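Cleaning the underside of an office chair

Most of us wipe the armrests, maybe brush the crumbs off the seat, and call the chair clean. I did exactly that for years, until mine started leaving little tufts of gray fluff on the rug, and I finally got down on the floor with a flashlight to see where they came from. Well! If you have never looked under your own chair, set aside an hour for it and put some music on.

You will need a vacuum with a soft brush end, an old toothbrush, two cloths, a bowl of warm water with a drop of dish soap, and a towel to lie on. Cotton swabs are nice to have too.

Start by vacuuming. Work from the middle out toward the rim, because the grooves in the plastic hold dust the way a baseboard does, and if you go in wet first you will only make paste (ask me how I know). Hold the brush lightly and go around in circles, following the ridges.
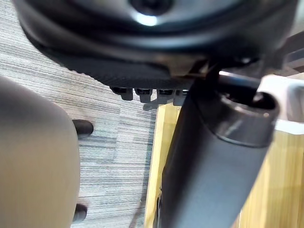
Next comes the toothbrush, dry, for the places the vacuum can't reach. Go around any knobs one at a time, and try not to turn them as you go. My friend Sofia Teixeira put hers back to the wrong setting and spent most of May wondering why her back hurt. If your chair has mesh, brush it gently along the weave and then vacuum it again.

Now wring out a cloth until it is barely damp and wipe the plastic. Use the second cloth to dry it straight away. Keep water and soap off the column, especially up near the collar where it meets the seat. A dry cloth is plenty there, and if you find a ring of old grease, leave it be, it's meant to be there. Please don't take the column apart, either. Many of them hold gas under pressure and that is a job for a repair shop.

Wheels last. Pull out the hair with tweezers, snip anything wound too tightly, and roll the chair over an old towel a few times before it goes back on the rug.

I do mine twice a year now, and it takes me 31 minutes if the phone doesn't ring.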